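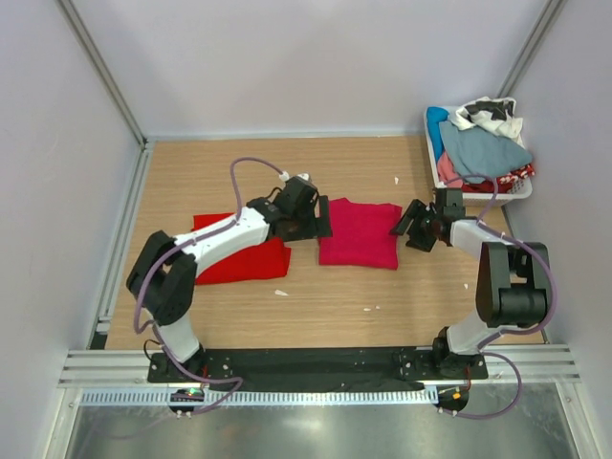

Folding soft knit tops so they stay folded?

Posted by plumtable, Nov 20, 2020

Hi all! I finally cleared off a real folding table and I am weirdly excited about laundry now. My woven stuff and towels come out great, nice flat rectangles. The trouble is the soft knit tops, especially my bright pink one. I get the sleeves in, I turn it over once, and by the second fold it has gone puffy in the middle and crept out at one side. Then I pull it straight and the whole thing is a mess again. I have 40 tops to fit in one drawer, so I'd love for them to stand up on their edges the way people do it. Is there a trick, or is knit just like this? I've tried ironing first and it didn't change much.

3 replies

Shadi Abou Jaoude

Oh, you are going to love this once it clicks! Knit is lovely to fold, it just wants different handling than a towel. The big thing is where you pick it up. If you grab a pinch from the middle of the shirt and lift, everything around that pinch gets pulled in toward it, and you get a little star of wrinkles that you then fold right into the shirt.

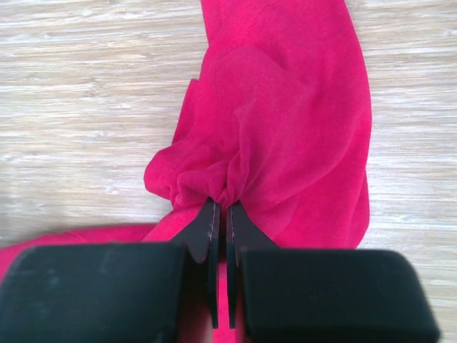

So before you fold anything, let go, lay the shirt face down and smooth it from the center out with flat hands. Hem first, then the sides, then the shoulders. Don't tug! Knit stretches, and then it creeps back after you've folded it, and I'd bet that's your side creeping out.

Then fold one side in to the middle, sleeve back on itself, same with the other side, and you've got a long strip. Smooth it again (I press down with my whole forearm, it feels great). Fold the bottom up to just short of the collar, then in 3 so it stands up. Leave that little gap at the collar, it gives the thick part somewhere to go and the puffiness mostly disappears.

If it has already twisted up on you, shake it out by the shoulders and start over. I used to try to rescue the fold by pulling at the edges and it took me longer every single time.
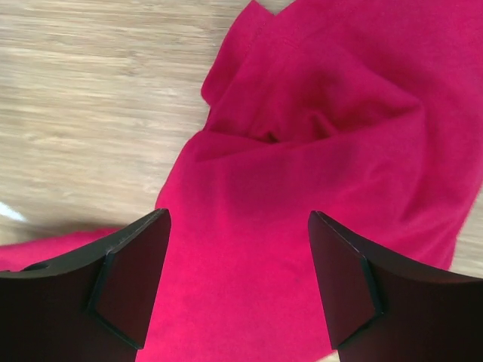

Pink knit with a twisted bunch near the top. Shake out and start again.

One more thing, a bare wood table is fine but slippery. I put a towel under mine and the shirts stopped sliding around. Have fun, and tell us how the drawer looks!

wedge_and_hem

just roll them. works for me

Lorkton Lou

Agree with Shadi on the smoothing, that was the whole difference for me too! I'd add that a puffy fold isn't always a bad fold. Brushed or fuzzy knits have some air in them and they will never go as flat as a thin cotton tee. I keep the thick ones in a stack on the shelf and stand only the thin ones in the drawer, sorted by color, reds next to pinks, and I love opening it in the morning.

About rolling, I did that from July until last month and the hems curled up. Fine for a suitcase though.

And 40 in one drawer is a lot! Mine is a deep one and it gets tight well before that. If you have to push to get the last few in, they'll come out creased however nicely you fold them.

plumtable

The forearm thing!! I did the pink one with a towel underneath and it is standing up by itself on the table as I type. Doing the rest tonight.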